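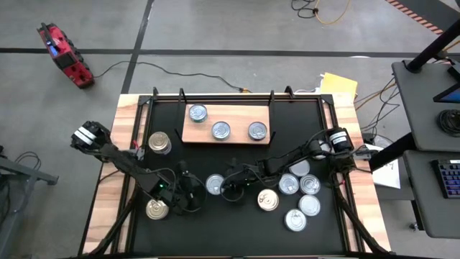
Cans and Small Tins: Gallery

The Grirnstead pantry collection began in August, when Kerttu Turunen cleared out her late aunt's cellar and found 46 cans she could not bring herself to throw away. Iñaki Campos offered shelf space in the old Eskola building, and people have been bringing things in ever since. There are now 242 items on the list. Most are everyday groceries. We keep full cans as well as empties, and we take duplicates.

This page covers how the cans are kept and sorted. Pictures of single labels are on the Labels page.

Gold and silver
Lids and bodies come in both colors, and we sort by lid first. A gold lid does not always go with a gold body, so the list has a separate column for each. If you are sending us a can, please tell us both.

Pull tabs
Round lids with a pull tab make up the largest group. They sit best on a wood board with the lids facing up — the tab is easy to check that way, and the board can be lifted with the cans still on it. Three to a board leaves enough room for fingers.

On black
A flat black surface is good for sorting silver lids. Scratches and dents show up well against it. Gold sides pick up reflections, so turn a tall can a little before deciding that a mark is a dent.

Standing or lying down
Cans may lie on their sides during sorting but are stored upright. Check the seam before putting one back on the shelf. Anything that bulges or leaks goes in the outside bin and is crossed off the list.

The shelves
Hitberg shelving, bought used in 2000 for another purpose. Four shelves are in use for cans. The bottom one is kept for the heavy sizes.

Still looking for
Any can from the Lamutari cannery, with or without a label. Kerttu has one lid and would like to see the rest. We would also like small fish tins with the key still attached.

Cans can be left at the side door of the Eskola building. Put a note in the bag with your name and where the can came from, if you know.

Page updated 27th April — Iñaki Campos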